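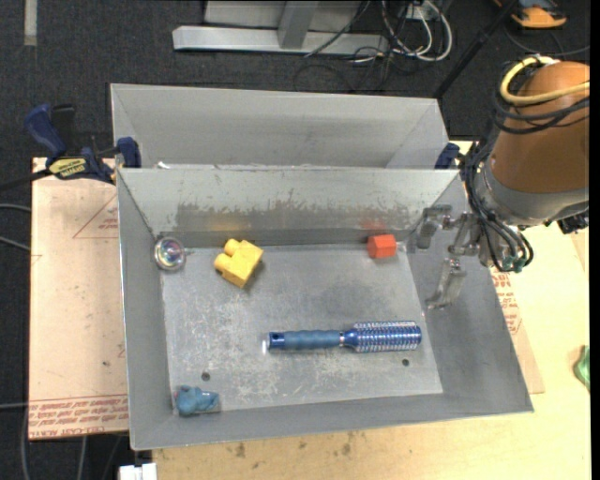
1/ Hilo sobre planificación de agarres, para los que me preguntaron por qué no comparto el entusiasmo con Skundar. Llevo semanas con el paquete puesto en nuestra celda y tengo quejas concretas. También un par de cosas buenas, que irán al final para que nadie las cite solas.

2/ Contexto mínimo. Brazo industrial, pinza metálica, bandeja metálica de paredes inclinadas con un tabique atrás. El trabajo es vaciar la bandeja de objetos variados. Skundar se encarga de percepción y de proponer agarres; la trayectoria la calcula Pladivby, que ya teníamos.

3/ La promesa de la web: "agarra cualquier cosa sin entrenamiento previo". Cada vez que leo "cualquier cosa" en la documentación de un software pregunto cuál fue la lista de cosas. En este caso no la publican. La pedí en marzo. Sigo esperando.

4/ Así que hicimos nuestra propia lista, con mala leche moderada. Un cepillo de pelo azul, un bloque de juguete amarillo, un cubito rojo anaranjado, una cosa arrugada de color azul verdoso, blanda a la vista, y una pieza redonda y abombada que brilla como un espejo. Todo en la misma bandeja.

5/ El bloque y el cubo no dicen nada. Caras planas, color fuerte contra chapa gris. Si un planificador falla con eso, se desinstala y a comer. Y sin embargo son los objetos que salen en todos los vídeos de demostración del sector. Desconfíen de un vídeo donde todo es un cubo.

6/ Lo interesante es dónde está el cubo. Pegado al tabique de atrás cambia el problema por completo: el agarre que puntúa más alto en el aire puede pedir que un dedo entre justo donde hay chapa. El generador de agarres de Skundar puntúa primero y mira colisiones después. Mal orden, en mi opinión.

7/ ¿Consecuencia? De los 30 candidatos que devuelve por defecto para un objeto arrimado a la pared, una noche nos quedaron 2 después del filtro. Los otros 28 eran geometría bonita e inservible. El registro decía "success", porque para Skundar devolver una lista es un éxito.

8/ Se puede subir el número de candidatos, sí. Lo subimos a 293 por cabezonería de Jae-in Sung, que quería ver si mejoraba. Mejoró el número de opciones y empeoró mi humor, porque muchas eran la misma pose girada un pelo. Pedir más muestras a una distribución mal colocada te da más muestras mal colocadas.

9/ Paréntesis sobre la bandeja. Las paredes están inclinadas y el modelo de colisión que trae el asistente de configuración es una caja recta. Con una caja recta el planificador cree que hay pared vertical donde hay rampa, y te prohíbe espacio que existe. O te permite espacio que no existe, según cómo midas la caja.

10/ Javiera Maldonado rehízo la malla a mano, tabique incluido. También metió las mordazas azules que asoman en el borde izquierdo y en el extremo derecho del tabique. En el modelo del asistente esas mordazas no existían. Para la pinza sí existen, y son de las que no ceden.

11/ Ahora el objeto brillante. La cámara de profundidad devuelve sobre esa cúpula lo que le da la gana: agujeros, picos, puntos que flotan. Skundar rellena los huecos con una red y sigue adelante muy tranquilo. El resultado es una superficie suave, verosímil y sin ninguna relación obligatoria con la pieza.

12/ Mi problema no es que rellene. Todo el mundo rellena. Mi problema es que la nube rellenada sale sin marcar. Un punto medido y un punto imaginado llegan a mi planificador con el mismo tipo de dato y la misma cara de honrado. Quiero una máscara de confianza. Un byte por punto, no pido más.

13/ Respuesta del soporte cuando lo planteé: "la confianza está incorporada en la puntuación del agarre". Pues enséñamela desincorporada. Si me la das ya mezclada con todo lo demás no puedo decidir si repetir la captura, mover el brazo o saltarme el objeto.

14/ El cepillo. Mango por un lado, cabeza con púas por el otro. La segmentación nos lo ha partido en dos objetos más de una vez, mango y cabeza por separado. Cada mitad recibe su agarre centrado, tan ufana. Nadie le ha contado al planificador que si levantas el mango viene el resto detrás.

15/ Joni Väisänen propuso unir máscaras contiguas cuando la profundidad es continua. Funciona con el cepillo. También uniría el bloque con la pieza brillante si se tocan, y están uno al lado del otro. Se quedó como opción desactivada, con un comentario en el código que no voy a reproducir.

16/ Lo arrugado merece menos drama del que esperaba. Con algo que parece blando casi cualquier propuesta es discutible y casi ninguna es absurda. Lo que falla es la comprobación posterior: Skundar decide si hay objeto en la mano por la apertura final de los dedos. Con material que se aplasta, ese umbral es una superstición.

17/ Otra que no sale en los vídeos: los cables. Nuestro brazo lleva un cable amarillo y un manojo de mangueras negras que hacen bucle hasta la pinza. Ningún modelo cinemático que me hayan entregado los incluye. El planificador ve un brazo liso y yo veo un brazo con melena.

18/ Solución fea: cápsulas de colisión gordas en la muñeca. Pierdes alcance dentro de la bandeja, sobre todo junto al tabique. Constanza Farías ha escrito para Zorna, nuestra capa de herramientas, un ajuste que engorda o adelgaza la cápsula según el giro de la última articulación. Parche, pero parche con pruebas.

19/ Lo bueno, que lo prometí. La API de Skundar está limpia, los tiempos de respuesta son estables y puedes grabar una petición entera y repetirla sin robot. Eso último vale dinero. Casi todo lo que cuento en este hilo lo encontramos repitiendo peticiones en el portátil.

20/ Y la versión que salió el miércoles 14 de octubre arregla el filtrado: ya se le puede pasar la malla del recipiente antes de puntuar. Con la malla de Javiera, el cubo pegado a la pared pasó a 33 candidatos válidos. No he comprobado todavía cuántos son gemelos.

21/ La máscara de confianza no está en las notas de esa versión. He vuelto a abrir el ticket. Si alguien más usa Skundar con piezas reflectantes, que lo vote o que me explique cómo vive sin ella.

22/ Me preguntan por privado si recomiendo comprarlo. Depende de si tienen a alguien que sepa rehacer una malla y leer un registro que dice "success" con la debida mala fe. Si la idea era ahorrarse a esa persona, no.

23/ Abelardo Saavedra me pide que aclare que en Aravena no lo hemos descartado. Aclarado. Mañana subo el script que compara candidatos antes y después del filtro, cuando le quite las rutas absolutas.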